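I have been reading vacation rental listings for a trip in October and I have some questions for the people who write them.

1/ Every villa is "minutes from the beach." Minutes by what? I asked the agency behind a place near Luleck. Their answer was that it depends on the season. The beach does not move in the season.

2/ Same listing: "sleeps 9." The floor plan has two bedrooms. So I went through the beds. Two doubles, a bunk in the hallway, a sofa bed, and something called a "daybed nook," which on the plan is a window. That gets you to nine if one of you is short and fond of draft air.

3/ The price on the search page and the price at checkout are distant cousins. Oketti adds the cleaning fee at step two and a "stay support fee" on the last screen, after you've typed in your card. I wrote and asked what the support consists of. They sent me a link to the page I was writing from.
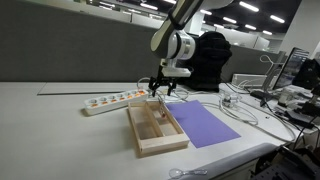

Catterall did the same to us in June, with a linen fee on top, and then the sheets were an "optional extra" when we got to the house. We slept under beach towels the first night. Check the line that says "bed linen available." Available means for sale.

4/ Thank you, adding that to my list. "Available" is doing a lot of work in these things. Parking available. Crib available. Heating available on request, in a mountain house, in October.

5/ About cleaning fees. I don't mind paying for a clean house. I mind paying for a clean house and then finding a sheet on the fridge telling me to strip the beds, run the dishwasher, take the trash to the end of the lane and sweep the terrace by 10 a.m. Which part did the fee cover?

6/ "Private pool." Ask if it is private to you or private to the residence. One agent told me, with no shame at all, that a pool shared by the whole hillside was private because the public couldn't use it. By that logic I have a private parking garage at work.

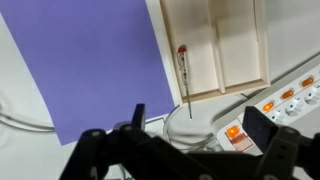
And ask when it's open. The listing I liked best had a pool in every shot. The cover goes on at the end of September, and that fact lives in the house rules, below the paragraph on barbecues. Same price in October as in the first half of September, I checked.

7/ Reviews. I no longer read the five-star ones. "Lovely host, great stay" could be anywhere. I read the threes, because people who give three stars liked the place enough to be fair and were annoyed enough to be specific. A three-star review is how I learned that the "quiet lane" near Luleck is where the delivery trucks turn around at 6 in the morning.

8/ Hatament has a "verified property" badge. I looked up what is verified. It's the owner's phone number and bank account. Good to know, I suppose, but the badge sits right beside the photos of the terrace and I'd bet most people think somebody has stood on it.

9/ What I send before I book, copy it if you want:

Total price with every fee, in one number
Which beds are in rooms with a door
Dates the pool is open, and who else uses it

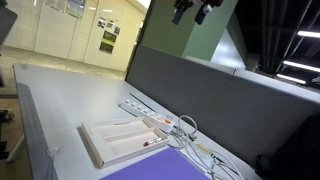 10/ Replies so far

I sent that to two places. One answered all of it the same afternoon, including the bad news (one bathroom is reached through a bedroom). The other told me the villa was "very popular" and I should reserve soon to avoid disappointment.

11/ I'm leaning toward the one with the awkward bathroom. Still waiting to hear if the heating is included or "available." Will post when they write back.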